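2 Dec 2010

Cold morning, clear by ten. Filled out the last of the forms for the Sudby water hookup and put them in the mail before lunch. The town wants 379 dollars for the permit, up from what I was quoted in February. I called to ask why and was told the rate sheet changed. I paid it.

The well is the main thing on my mind. It has been giving out since late summer. First the pressure dropped in the evenings, then there was sand in the toilet tank, and now it will run dry if I do two loads of wash back to back. The man from Vastden came out and ran his test. He says the well is 68 feet deep and the water table has gone down past where the pump likes to sit. He can drill deeper, but he won't promise anything. The rock under this end of the road is bad, and the people two lots up paid for a dry hole.

So it is the town line. The main stops 600 feet short of my mailbox. Pramanik gave me a price for the trench and pipe, and Nelladik gave me another that was 800 dollars lower but leaves out the road patch. I have read both bids so many times I could recite them. I will probably go with Pramanik. They answered the phone every time, and the bid says in writing who fixes the ditch.

Spent the afternoon moving the jugs in from the porch so they don't freeze. I drink from those now and use the well for washing only. For cooking I use the jugs too, mostly soup and rice, one pot.
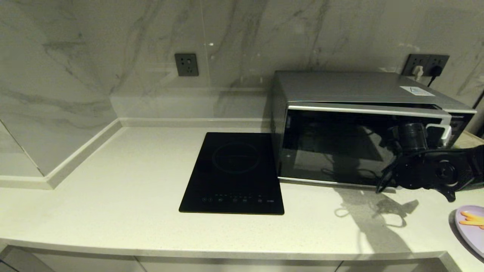
My sister phoned after supper and told me I was making a mistake, that she had town water for years and hated the chlorine, and that I should have drilled first and asked questions later. I said I could put a filter on it. She said filters cost money too – true enough. She also wanted to know what happens to the old well, and I had no answer. I think it has to be capped, or I may be able to keep it for the garden if there is no pipe joining the two. Need to ask the town about that.

Other things. The back gate is sticking again. Oil delivery came and the slip is in the drawer. I wrapped the pump line with the foam I had left over, but I was one piece short at the elbow, so there is an old towel on it for now.

If the ground freezes hard the digging waits until spring. Pramanik said they can still go through a few inches of frost, not more. Low tonight is supposed to be in the teens. I left the kitchen tap on a drip, then thought about the well and turned it off.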